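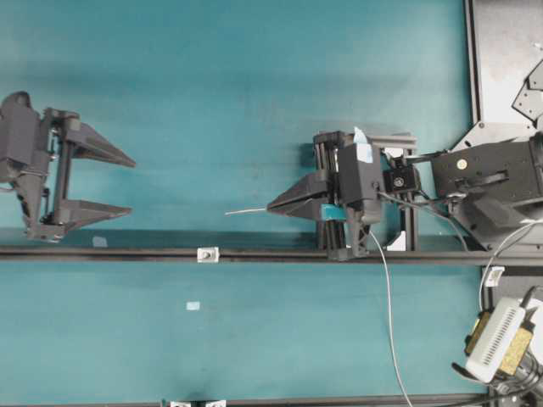
Two grippers over the teal table, the one on the right holding a thin white stick.

Tuner: a small tool for setting gripper gains on two-arm setups

README

Hello and welcome! Tuner is the program we use at Sterkstead to find decent control settings for a pair of grippers that have to work close together, often on the same small object. It started as a single script that lived in somebody's home folder, grew a plotting window, then a config format, and by the time it had its own issue list we figured it deserved a README. If you have two arms facing each other and you're tired of changing a number, restarting the driver, squeezing something, and changing the number back, you may like it.

A word on names before we go further, since people mix them up. Tuner is the tool in this repository. Sial is the driver layer that talks to the motors and the cameras, and it lives in its own repository with its own install notes. Sokonholm is the planner that sits on top and decides where the arms should go. Tuner needs Sial. It does not need Sokonholm, although there is a bridge for it, described further down.

What it does

Tuner runs short, repeatable gripper motions, records what the motors report while they happen, and suggests new values for the position gain, the damping and the current limit. You look at the curves, you accept the suggestion or you don't, and it writes the result to a profile that Sial can load. That's really the whole loop.

It was written with thin objects in mind. A mug is forgiving, and almost any settings will hold a mug. A slim stick pinched right at the fingertips is another story: too little current and it droops or turns, too much and the tips start to slide past each other and the stick shoots out (we have found them in some surprising corners of the lab). So the defaults are gentle, and the built-in motions spend most of their time near the closed end of the travel, where the trouble tends to be.

What it doesn't do

It doesn't plan paths, and it doesn't tune the arm joints. People ask about the arm joints quite often and we understand why, but a bad gain on a shoulder joint can do a lot more damage than a bad gain on a finger, and we'd want a proper set of checks in place before letting a script loose on that. It also doesn't learn anything in the fancy sense. There is a search over a small grid, followed by a little local polishing, and that has been plenty for us.

Getting it running

You'll need a Linux machine, a working Sial install, and Python. Clone the repository, make a virtual environment, and install from the top folder:

pip install -e .

Then check that Tuner can see your hardware:

tuner list

You should get a line for each gripper and each camera that Sial knows about. If the list is empty, please try Sial's own status command first, because in nearly every case we've helped with, the driver simply wasn't running. If one gripper shows up and its partner doesn't, have a look at the bus IDs. Factory-fresh motors tend to share an ID, and two motors with the same ID will talk over each other and make you think the cable is bad.

A first session

Keep the emergency stop within reach, move both arms to a comfortable pose where the fingers can open fully without touching anything, and run:

tuner home --side left
tuner home --side right

Homing closes the fingers slowly until the motor current rises, calls that point zero, and opens them again. Do it one side at a time. There is a flag for doing both together and we left it in for the brave, but if the two grippers are facing each other with their tips near one another, it's much nicer to know which one is about to move.

Next, put something in the gripper you want to tune. Pick an object close to what you'll handle later, in the pose you'll handle it in. Then:

tuner run --side right --profile thin

The thin profile closes, holds, eases off a little, and closes again, and does that whole cycle 27 times at different settings. You'll hear the motor change its tune as it goes, and yes, that is where the name came from. The motor bus is sampled at 700 Hz during the hold, which makes the curves smooth enough to see chatter that you'd miss by eye.

When it finishes, a window opens with the measured current and the finger position drawn over each other. A good hold looks dull: a quick rise, a small bump, and then a flat line. If the position trace keeps creeping after the bump, the fingers are still settling around the object and you may want more damping. If the current trace has a regular ripple, the position gain is too high for that object. Press the accept button to save, or close the window and nothing gets written.

The config file

Every profile is a plain text file in the profiles folder. The fields are:

side: left or right
kp: position gain
kd: damping
current_limit: the ceiling for motor current, in the units Sial reports
hold_time: how long to hold at each setting, in seconds (2 by default)
open_width: how far to open between holds
use_camera: true or false

Please don't copy a left profile to the right side and expect it to behave. We tried to get away with this for months. Even grippers printed from the same files have their own friction, and a cable that pulls a bit on one housing is enough to shift the numbers. Tuning both sides takes the length of a coffee break, so it's worth doing it properly.

Using the camera

If use_camera is true, Tuner grabs an image from the chosen camera at the start and end of each hold, and estimates how far the object has shifted between the fingertips. This catches slow slips that the motor can't feel, especially with thin things, where the finger position hardly changes as the object slides out lengthwise.

The estimate comes from a simple edge tracker. It likes an object that stands out from the table, and it likes steady light. A light-colored stick against a dark or strongly colored surface works very well. Shiny things are hard, and clear plastic is hopeless, at least for now. You can check what the tracker sees with:

tuner look --camera 0

Draw a box around the fingertips with the mouse and the tracker will stay inside it. Bits of tape, labels and clips lying on the table can pull the tracker away from the object if they fall inside the box, so draw it snugly. The box is saved with the profile, which also means that if anyone nudges the camera, you'll need to draw it again.

The Sokonholm bridge

If you plan your motions with Sokonholm, you can tell it which Tuner profile to use for each grasp. Add the profile name to the grasp entry and start Tuner in serve mode:

tuner serve

Sokonholm will then ask for the right settings just before the fingers close. For handovers between the arms, there are two profiles in play, one for the giver and one for the taker, and the bridge switches them in the order you'd hope: the taker closes and settles first, and only then does the giver let its current down. The wait between those steps is set by handover_pause. We keep ours on the long side. It looks a bit timid when you watch it, but a dropped stick costs far more time than the pause does.

Things that have bitten us

Fingertip pads wear. If a profile that was fine in February starts slipping in May, look at the pads before you touch the gains.

Cables move. A loop of cable hanging from a gripper housing can catch on the table rail and add a tug that shows up as a mysterious offset in the current. Move the arm through its whole range by hand once, with the motors off, and watch the cables as you do it.

Warm motors hold differently from cold ones. Tuner will run a few empty cycles first if you add --warmup, and we'd suggest adding it in the morning.

The plot window sometimes hides behind the terminal on machines with more than one monitor. It hasn't crashed, it's just shy. We would love a fix for this.

Known gaps

Only parallel and simple angular grippers are supported. Suction would need a different set of motions altogether. The edge tracker handles a single object at a time. Version 2 of the profile format can't be read by older releases of Sial, and the error message you get when you try is not a helpful one; if you see a complaint about an unexpected key, update Sial and try again.

Helping out

Bug reports are very welcome, and they're even more welcome with a log attached. Run your command again with --log and include the file it makes, along with the profile you were using. Screenshots of strange curves are fine too, and we do enjoy looking at them. If you'd like to send a change, please run the tests first (they use a pretend gripper, so you don't need hardware), and keep new motions in their own file in the motions folder.

License

The code is under the MIT license. The profiles in the repository are the ones from our own bench, so treat them as a starting point and turn the current limit down before you load one on your hardware for the first time.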